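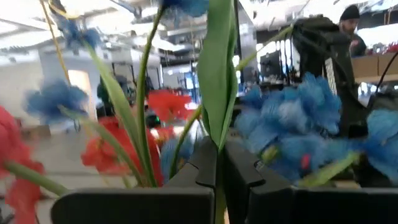 Wrist view, gripper coming in on the stem under the big leaf.

Wrist camera mostly sees petals when picking from a bouquet. Are these episodes worth keeping?

Posted by sidewinder_bay in Teaching by Demonstration

I'm collecting examples for a "take one stem out of the bunch" task. Two-finger gripper, fake flowers in red and blue, very fluffy, bought by someone with no interest in my depth perception. I drive the arm by hand, the recorder saves the wrist view and the joint positions, and in theory a model learns from my wisdom.

I have 200 episodes so far. The trouble is the last stretch of the approach. Once the fingers are close, the wrist view is mostly petals, half of them blurred, and whichever leaf happens to be in front takes over the middle of the picture. The stem I'm after is a narrow green thing in the gap between the fingers, next to other narrow green things.

I cope by leaning sideways in my chair and looking at the real bouquet. The model doesn't have a chair.

Do I throw these out and start over with a thinner bunch, or keep going and hope? Also, the background is the whole workshop, with people, monitors and boxes in it. Should I hang a sheet?

Edited to add: the arm is a Fosar, the recorder is Vono with the default settings. I haven't touched the default settings because I'm afraid of them.

Arne Steinbach
Accepted by the poster

Keep them, but stop leaning.

The leaning is your real problem. If you decide where to go using something the recorder doesn't save, the model gets your answer with none of your reasons. It will see a wall of petals, and sometimes the right move is left, and sometimes it's right, and it will settle on the average, which is straight into the leaf.

Two ways out. Either drive with only the recorded views on your screen, so that you are as badly off as the model is, or add a second camera that sees the bunch from the side and record that too. I'd do the second. We put ours on a Brinkmann clamp at table height and the grasps got a lot less mysterious. If you add a camera, the old episodes won't have that view, so keep them in their own folder and don't mix them in without checking what your training code does with a missing picture. Mine filled it with black and said nothing for a week.

As for the close approach, slow down and pick the stem early, while you can still see where it goes. Line up from farther back than feels necessary, then come in straight. People tend to fly in fast and fiddle at the end, and then the whole recording is fiddling.

Thinner bunch: yes, for part of it. Start with a few stems, work up to the full thing, and reshuffle between episodes. If the same tall leaf is in the middle every time, you will teach the arm to love that leaf.

Don't hang a sheet unless the sheet is going to be there when the model runs. Somebody walking past in the distance is fine. I would worry more about always recording at the same hour with the same lights on.

When you sort the ones you have, mark each as clean, messy but got there, or failed. Keep the first two. I keep failed ones as well, but away from the rest, because one day I'll have a use for them. I have been saying this since May.

petalpusher
Just use real flowers, the fake ones are too fluffy. Real ones also smell nice.

 sidewinder_bay: The arm would go through up to 7 bunches a day. I asked. I was told no, and then I was told no again by email.

Lertchai Noiphan

Agree with Arne on the leaning. Guilty of it myself, and I found out only when a coworker asked why I was driving from under the table.

One thing to add. Look at the wrist camera's focus before you record any more. If the flowers nearest the fingers are soft and the back of the room is sharp, it's focused too far out and you can probably fix that. On the Wavura one I use, the focus is a ring on the lens with a tiny screw, and it drifts if the screw is loose. Put a printed page at grasp distance, turn until you can read it, tighten, and write the date on some tape so that you can argue about it later. Some small cameras are fixed, in which case you have my sympathy and you want the side view even more.

Also, pull straight back along the stem after you close. If you lift at an angle the fluffy heads snag each other and you come away with three flowers and a recording labeled "take one."

sidewinder_bay

Replying to both. The ring does turn. I'd been treating it as decoration. Side camera is going on tomorrow morning, and I've moved my chair so that I can't see the bouquet without standing up, which I will only do if it catches fire.

Still sorting the old episodes. The "messy but got there" pile is winning.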